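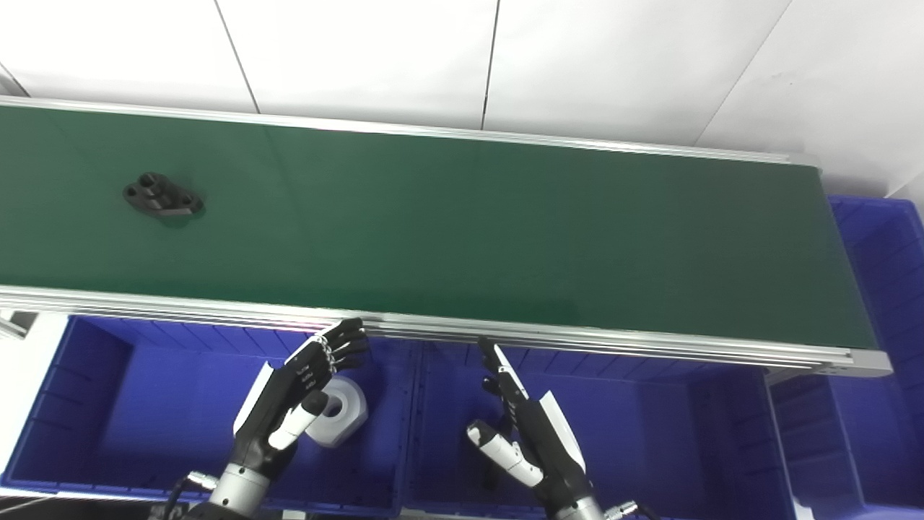

2 min read

Small belt conveyors and sorting bins: your questions, our doubts

Do I need a conveyor at all?
Maybe not. If one person handles a few hundred parts a day, a table does the same job and never needs its belt tracked. Sales reps will tell you otherwise. Ask them to show you the shift where it pays off.

Is a green belt better than a black one?
We have heard that green is easier on the eyes. Could be. Small black brackets do stand out on dark green if the light is decent. On black you would be hunting for them. Past that, it's a color.

What are the grooves in the side rails for?
On most aluminum profiles they take nuts and brackets, so you can bolt on guides or a sensor later. Check the slot size before ordering. "Universal" fittings from Dokmont did not fit ours.

Do blue bins have to go right below the belt?
They save reaching. They also catch whatever rolls off, good or bad, so don't treat a part as sorted just because it landed in one.

Are ribbed bins stronger?
Somewhat. Ribs also collect grit, and washing 70 of them is a dull afternoon. Remedios Villalobos prefers smooth ones and has never been talked out of it.

How much weight can a bin take?
Less than the catalog says, once it has been dragged over concrete for a year. We stop at 10 kilos.

Who do I write to if I disagree?
Abundio Becerra at Platesby. Bring figures.

Last checked 2 September 2022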